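Wing-sze Shek
Can a robot put away my dishes yet? A thread.

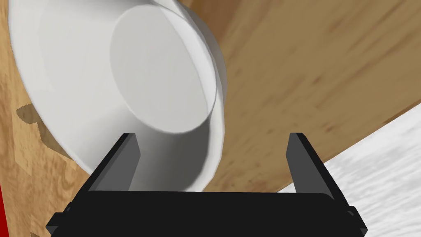
One bowl, two fingers, no contact. Simulated scene, real suspense.

1/ I have spent 18 evenings on this. The chore takes me four seconds, and I do it while on the phone with my mother.

2/ The bowl is white, wide and tipped way over so its foot is facing out. Any toddler would grab the rim. The gripper opens wide and gets right up close, like a man at a party working out how to say hello.

3/ Why simulate? Because a dropped bowl costs nothing. I did the first week with real ones from the discount shelf at Veltgate and I now own 7 saucers and no bowls.

4/ Score so far: 269 tries, 75 bowls picked up and set down where I asked. Nam-gil Nam calls that "promising." Nam-gil also thinks his sourdough is promising.

5/ Mugs go better. Mugs have handles. Whoever came up with the handle was thinking of us.

6/ Somebody asked about the dishwasher. The dishwasher is great! It's been a robot for decades and it has never once had to pick anything up. You do that part.

7/ Pao-chu Lau runs a packing line in Vutbridge and says it's the same on the floor there. Boxes, fine. Anything round, shiny or floppy goes to a person named Tsz-kin.

8/ So: can machines do the dishes? They can do some of the dishes some of the time, if you clear the counter first and don't mind eating late.

9/ Next up is a fork. I'm told forks are worse. Back in December if the bowl lets me go.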